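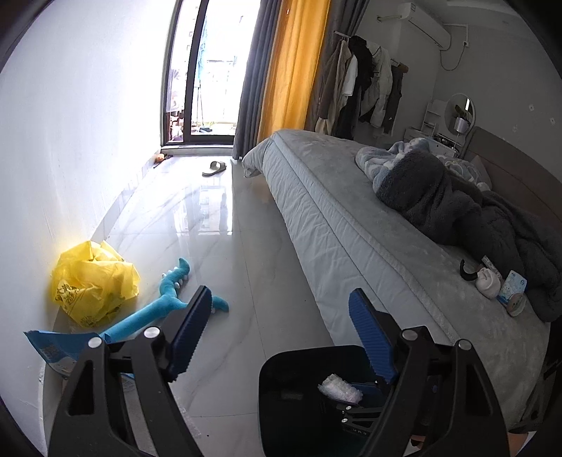 The bedroom floor, by the wall. A crumpled white translucent wad and a black bin-like object.

Tidying the bedroom, Saturday, August 19, 2023
Text and page by Fabrice Cordier

Welcome to this small gallery. It belongs to my pages about the flat in Pinonel, where I have lived since June. The other galleries are about the kitchen and the balcony. I paid 185 for new storage boxes at Huet and I promised myself that the bedroom would be finished before the autumn.

The yellow bag is the brightest thing in the room, so it gives its colour to the wall too. The teal plush toy lies on the tiles next to it, and I must still find a shelf which is long enough. I like these white tiles with the grey veins very much, but they show every hair and every crumb.

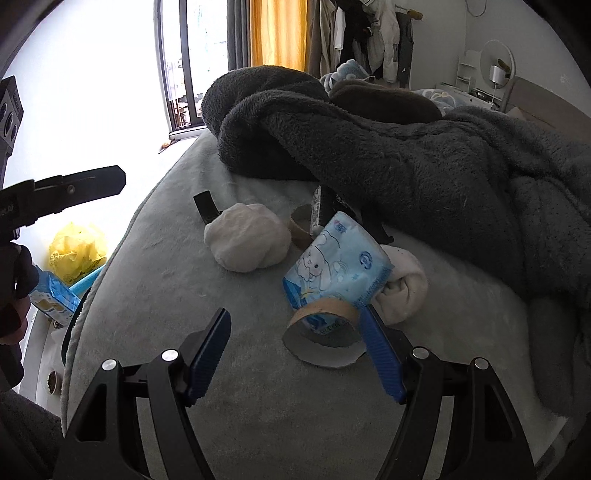 Small things always come last with me. I put them together on the bed first, and then I decide for each one: drawer, bag or bin. Cardboard tubes I keep, for they are good for holding cables in order. The tissues with the white rabbit go in the drawer near the bed. A rolled sock must wait there until I meet its partner, which can take several weeks.

The blankets are another question. The dark grey fleece is heavy and very warm, but it takes half of the bed when it is not folded. My sister in Lilska says to roll it and tie it with a belt. I tried this once and it opened again in the night. 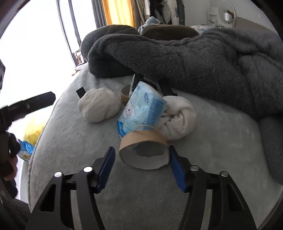
For the clothes rack I have no plan yet. I would like a wardrobe with doors, but the one I saw costs 500 and the delivery is extra. The round mirror stays where it is, beside the white shelf. The curtains, orange-yellow and dark grey, stay also, even if my sister finds that they do not match.

The next gallery will be the hallway and the shoes.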